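Subject: Re: [dodville-share] table clearout – what's left??
From: Rochelle Achterberg
Date: 18 Sep 2021

Otis Kowalczyk wrote:
> Rochelle, did anyone take the plates after the swap? Also I think I
> left my reading glasses in that back room, thin metal frames. And do
> we still need a tray for the pens or should I bring one? I can get
> over there before 4 if somebody lets me in.
> Otis

Hi Otis, all,

Quick one, typing this between errands. Plates are still there, a light blue and a pale green. No takers so far. I'd hate to split them up but if you only want one, fine, say so on list.

Glasses – there's a clear pair with thin metal frames on the table, by the gray tray. Can't swear they're yours. Come try them on.

And no, don't bring a tray! We have the gray see-through one, raised sides, plenty big for pens. Just needs somebody to put the pens in it. The marker with the blue cap was lying out loose again, and it's the only one I trust for labels.
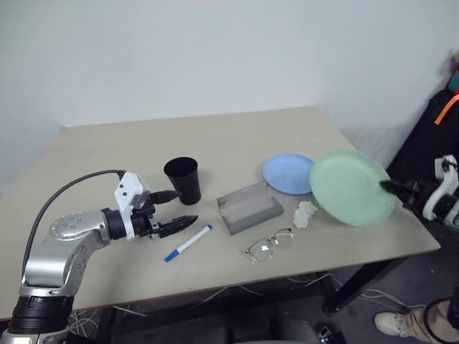

WHAT'S LEFT TO DO

1. Plates: stack them, wrap in newspaper, box goes on the Quintanilla shelf. Green one on top please.

2. Marker in the tray. Black plastic cup can go with the picnic stuff unless someone wants it for pencils.

3. Crumpled tissue – trash. Come on people.

4. Black bag with the orange strap. Whose?? Please claim it on list, I don't want to go thru somebody's bag to find out.

5. White cables on the floor under the table. Coil and tie. I have ties in the car, will bring them.

6. Wipe the table last, not first. Last time we did it backwards and had to do it agian.

Door code is still 3908. If it sticks, push then turn. The next swap isn't til March so anything unclaimed goes to the Dodville thrift place, and they want it boxed.

Otis if you get there before me start on the plates, newspaper is in the hall closet.

Rochelle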